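Clandero Drop Log

README for release 2

Welcome! Clandero is a log of dropped, pinched and misplaced items from a bin-picking cell at the Urkden workshop. Most picking datasets keep the clean runs and throw the rest away. We kept the rest, and it has been the most interesting thing any of us has worked on in ages.

What went wrong

In October the arm began letting go of flat sealed packets on the way to the bins. It never happened with boxes or tubes. The controller reported a good grip every time, so the run was logged as a success and the packet ended up on the floor. So-ying Liu noticed when the packet count in the bin and the packet count in the log stopped agreeing.

We went through 3,834 picks by hand. Of those, 673 were marked "ok" in the log and were drops. The fault was in our own code: the grip check ran once, right after closing, and the result was held until release. A thin packet that slid out halfway across still counted as held. Wai-kit Sin found it late one evening and we were all delighted, which says something about us.

What is in the release

picks.csv – one row per pick, 3,834 rows
labels_v2.csv – corrected outcome for each row
grip/ – gripper width and motor current, one file per pick
stills/ – one still per pick for 2,754 picks; the others have no image
notes.txt – Viola Palumbo's comments on the odd ones (do read these, they are great)

Outcome labels

held – item reached the target bin
dropped – item left the gripper before release
pinched – item arrived but was folded or torn
wrong_bin – item arrived somewhere else

The column "outcome_raw" is what the controller believed at the time. Please don't train on it unless false successes are what you're after! If they are, compare it with "outcome" and have fun.

Safety note

During the review we also found that the arm could restart on its own after a drop if someone cleared the fault from the second screen. No one was hurt, but Chun-hung Chien had a hand near the bins at the time. A restart now needs the button at the cell itself. If you copy our setup, copy that part first.

Stills

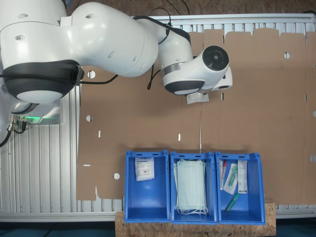
Clandero Notes, Issue 2, p. 7

Packets are the hard case: light, slippery and barely thicker than the gap we used to call "closed". The face masks in the middle bin come under the class "soft", and the tube and the marker pen to the right of them under "rigid". Class names are in the header of picks.csv.

Known problems

Motor current is noisy at the start of each file – skip the first few samples.
A few pinched packets may be labeled held, as small folds are hard to see.
Grip files use the old width scale. Morrison, our converter script, is in tools/ and handles it.

Contact

Henryk Urbańczyk looks after the labels. Send corrections through the Fonow tracker with the pick ID in the title. We love getting them, even the tiny ones.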